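Can a machine put the kitchen away yet? Flellmont shares its first answers

Taltham, June

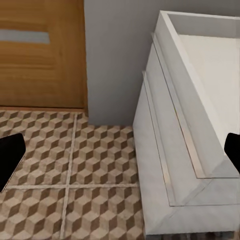 Flellmont has spent the best part of a year asking a question most of us have asked over a full sink: when will a machine do this for me? Today the company is pleased to share what it has learned so far, and the short answer is that some chores are getting close and others still have a fair way to go.

The team set its software, Zosix, to work on 11 everyday chores in simulated homes, among them opening drawers, putting cups away and wiping down worktops. It made 826 attempts in all. Only two of the chores, shutting a drawer and closing a cupboard door, were reliable enough for the team to be happy trying them in a real house.

"I would love to tell my mother she can put her feet up, but she will be folding her own tea towels for a while yet," said Yasaman Rashti, who leads the work at Flellmont. "Shutting a drawer is lovely and simple. Finding the right drawer, opening it gently and not squashing what's inside is a much longer story, and we're enjoying every page of it."

Shop-floor work comes next. Homeware retailer Arabzadeh has kindly offered its Taltham branch for trials of shelf tidying after closing time, with Tymofii Vakulenko looking after things on the shop's side.

Anyone who would like to read the full results, or come along and see a trial, is warmly invited to contact Yaneth Londoño at the Flellmont press office.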